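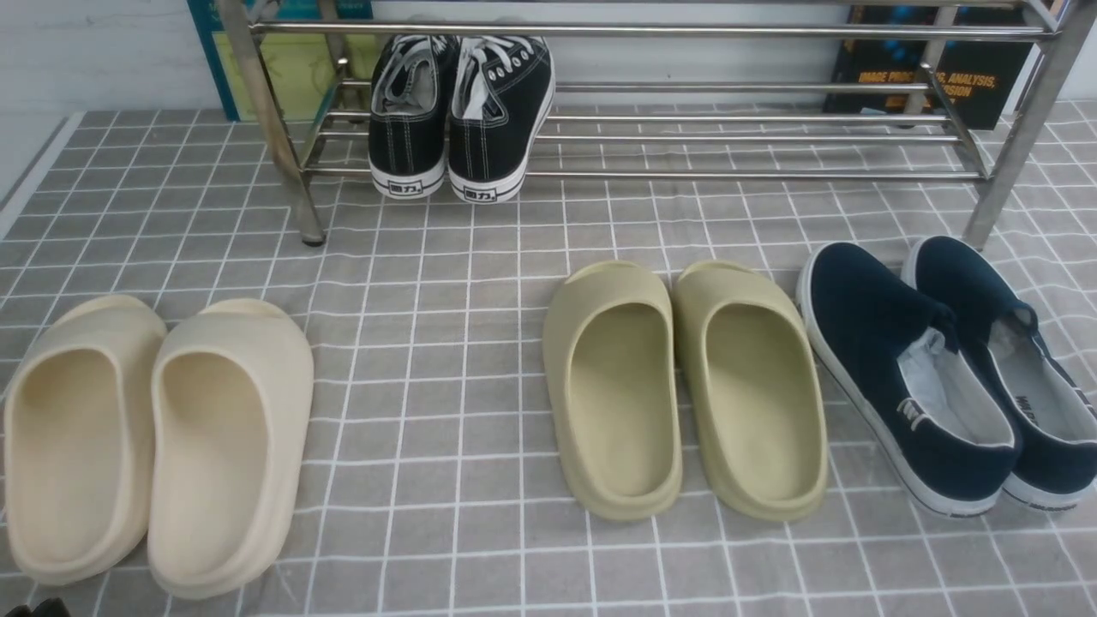

January. The DNA results came in at 6 in the morning and I read them sitting on the edge of the bed. Kinix says I have a "close family match", a half-sister or an aunt, and it can't make up its mind which. For 200 dollars I'd have hoped it could. Her name is Ermelinda Prata and she has a little green dot beside her, whatever that means. I got up and looked at the shoes instead, the cream slides and the olive ones side by side on the grid cloth, and wondered if feet run in families. Mum's never looked like mine. She says that proves nothing, and she's right.

Sofia Vieira from the adoptees' group has already rung to say how thrilled she is. She is always thrilled. She had 23 cousins turn up on Mundik and I've yet to hear of one she has had over for tea.

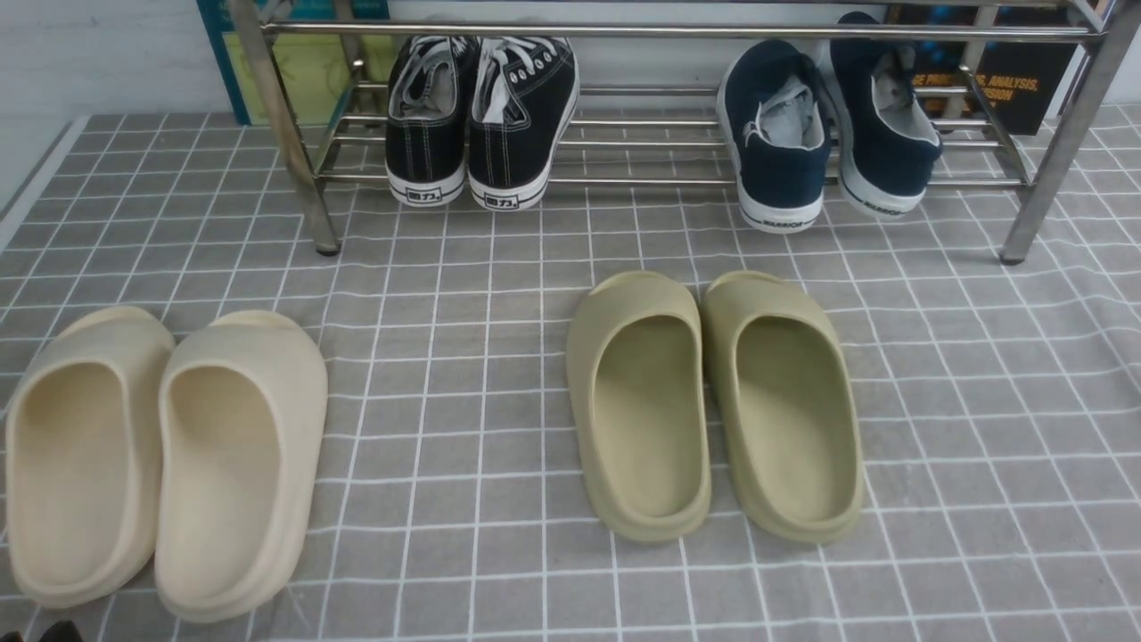 I told her I'd think about writing. What would I even say? The agency letter gave my birth mother's surname as Pinheiro, and there's no Pinheiro anywhere in this woman's tree — unless it's behind one of the boxes marked "private". I've been sure before, at 50 I ought to know better. 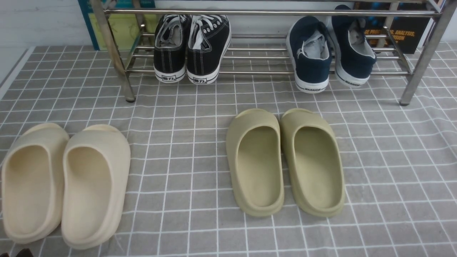 Mum took the news well, or said so. She asked whether Ermelinda was after money, then offered to make lunch. I couldn't settle to anything afterwards. Two pairs of canvas sneakers on the chrome rack, and I stood there picking between them as if I had somewhere to be. Went as far as the mailbox and back. Draft of the message is three lines long and two of them are sorry to bother you. Will look at it again tomorrow.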